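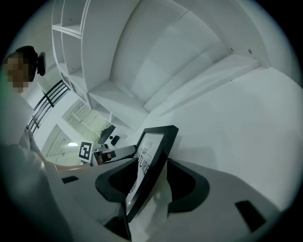
The lead developer of Wolosmont, Bollomus's open-source tool for lining up recordings from handheld grippers, lights up when the talk turns to timestamps. "People want to hear about the policy, and I get it, but the clock sync is my favorite part!"

The current set holds 3,269 episodes. Of those, 944 use two grippers, and they are the ones that gave the old pose tracker trouble. "You have 2 marker cubes, and a wrist turns, and one face drops out of view," the developer says. "The old code just guessed. Now it looks at the other faces and carries the motion through."

Picture frames are a favorite test object. "They're flat, they're thin, and the edge is all you get to hold. I love them."

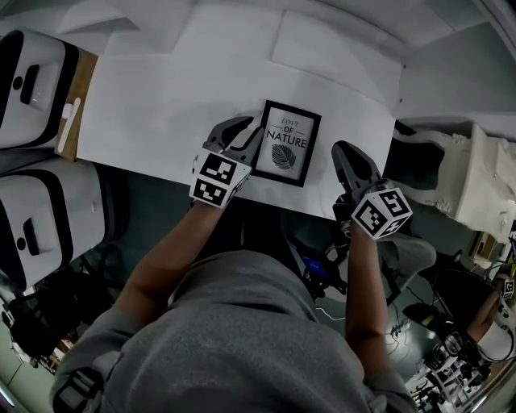 What comes next

Planning, mostly. The team wants Wolosmont to flag a bad grasp while the person is still at the table. "It runs on my laptop already," the developer says, "a bit slowly, but it runs! Ask me again in November."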